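Countertop slab or printed laminate for a hobby room?
Home & Workshop > Surfaces and Finishes

madhu_r
Posted in May
I'm finishing a spare room that will be used for sewing, soldering, gluing and general repairs. I need one long work surface along the back wall and I can't decide what to put on it. My wife likes a beige marble look. I would like something I can set a hot iron near without worrying. The budget for the top is 4000 all in, including cutting and delivery, and the run is in two pieces because of the stairwell.
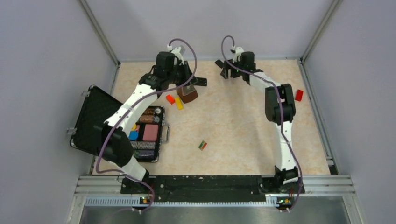
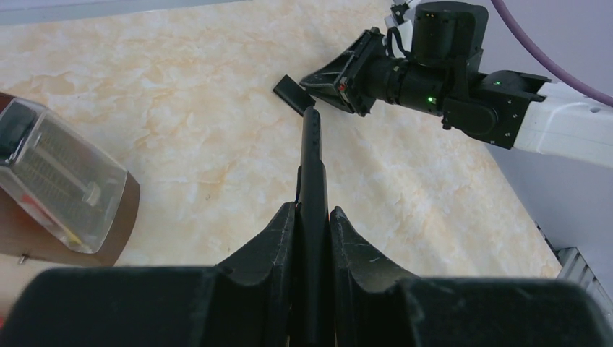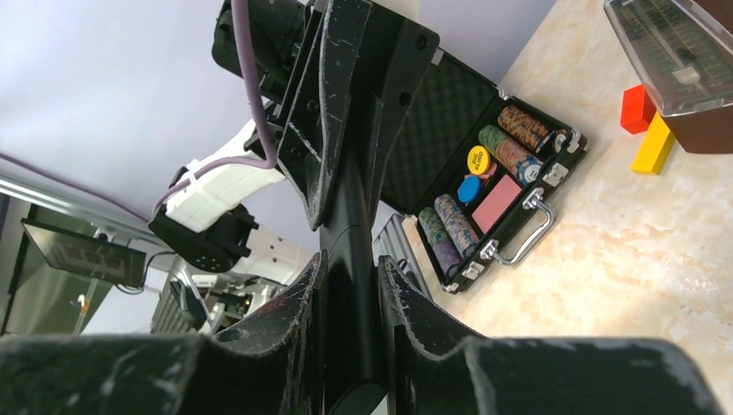 What I want to know is how a patterned top holds up after a few years of real use compared with a plain one. The showroom people all say the same thing, that anything they sell will last. I have a quote from a shop called Derkero for real stone and a lower one from Siter for a printed top. The Siter one is less than half the price. I don't mind paying more if there is a reason to.

– Madhu Rajput

benchdog28
Reply 1
Real stone is wrong for a hobby room. It is cold on your forearms in winter, it chips anything you drop on it, and you can't screw a vise or a lamp bracket into it. I had a granite remnant in my garage for two years and broke more parts on it than I fixed. Sold it to a neighbor who bakes.

A printed top on a solid core is fine. Get the thickest core they will sell you and put a hardwood strip along the front so the edge doesn't lift.

r_nishad
Reply 2
I disagree with most of that. I have sewn on a stone top for 12 years and I like it. It doesn't move. A heavy machine on a laminate top will walk across it unless you put a mat down, and the whole bench hums. As for dropping things, I keep a cutting mat down where I do small work.

The pattern question is more important than people think. On a busy marble pattern you can't find a dropped pin. The veins and specks hide everything that is small and light colored. I spent a whole evening looking for a presser foot screw that was right in front of me. If you sew, go plain.

Rajkumari

benchdog28
Reply 3
Stone moves less, sure. So does a properly braced frame. The bench underneath is what hums, and you will have the same trouble with a stone top on a weak frame, plus a lot more weight on it.

Agree about the pins.

tilesetter_lou
Reply 4
I installed tops for a living until my knees went. A few things from that side.

Pattern hides scratches. That is the main reason people were happy with it when I went back a few years later. Plain dark tops looked the worst every time, then plain white, then the patterned ones in the middle tones. Beige is about as forgiving as you can get.

Pattern does not hide a bad seam. You said two pieces. With a marble print the veins will not line up at the joint unless somebody plans it, and most shops will not plan it unless you ask. Ask to see both sheets laid out before they cut. If they say no, put the seam where a machine or a shelf is going to sit anyway.

Heat is the weak spot for any printed top. An iron on its stand is fine. An iron face down will leave a mark and there is no fixing it. Soldering is the same. Use a silicone mat.

madhu_r
Reply 5
Thanks, that is useful. I hadn't thought about the veins at the joint. The seam would land near the middle of the run if they use standard sheets, and that is where I would be sitting.

Rajkumari, do you notice glare? The overhead light in the room is strong and I can't move it.

r_nishad
Reply 6
Yes, on polished stone it is bad in the evening. I ended up with a lamp on each side and I leave the overhead off. If I bought again I would get a honed finish. It takes oil stains more easily though, so you have to seal it.

paperhanger
Reply 7
Has anyone suggested just using vinyl? I covered an old door with marble pattern vinyl, the brand was Clinow, and it has been my only workbench for a good while now. It cost next to nothing. When it gets cut up I peel it off and put down another roll. It takes an afternoon.

benchdog28
Reply 8
I would not put vinyl under a soldering iron.

paperhanger
Reply 9
Neither would I. I solder on a tile.

tilesetter_lou
Reply 10
Vinyl is OK if the surface under it is dead flat and clean. Every grain of sand shows up as a bump. It also shrinks at the corners if the room gets hot. For a sewing table the bumps are a nuisance because fabric catches on them. For repairs it doesn't matter.

On price, the Siter quote being less than half sounds normal to me. Check whether it includes the sink cutout charge. I know you don't have a sink. Some shops leave it on the form and you pay for it anyway.

madhu_r
Reply 11
I checked and it was on there. They took it off when I called. They also gave me an order reference, 2106, and said I can come in and look at the sheets before cutting if I bring that number. So thank you for that one.

I asked for a third price from the Vishwakarma yard as well. They do solid wood only. It was nice looking but they want it oiled twice a year and I know I won't do it.

r_nishad
Reply 12
Oiling is not much work. Still, if you know you won't, don't buy it.

Take a handful of pins and a few small screws with you when you look at the sheets. Drop them on the pattern, stand up straight and see if you can find them. Do it with the beige and with something plain. The sales person will look at you strangely but it takes one minute.

hollow_core
Reply 13
What depth are you going with? I made mine 28 inches and I wish I had stopped at standard counter depth. Everything at the back becomes storage. I can't reach the outlets without leaning on my work.

benchdog28
Reply 14
Depends on what you do. I like it deep. I keep the tools at the back and work at the front.

hollow_core
Reply 15
That is what I mean by storage.

madhu_r
Reply 16
Standard depth, the room is narrow. I am leaning toward the printed top in beige with a plain cutting mat for the sewing end. My wife gets the look she wants and I get somewhere to find my screws. I'm going to the shop to see the sheets and will ask them to move the seam to the left, under the shelf.

tilesetter_lou
Reply 17
Good plan. Have them seal the cut edges at the joint before the two halves go together. Plain wood glue wiped thin will do it if they don't have anything better. Water gets in there first, even in a dry room, from cups.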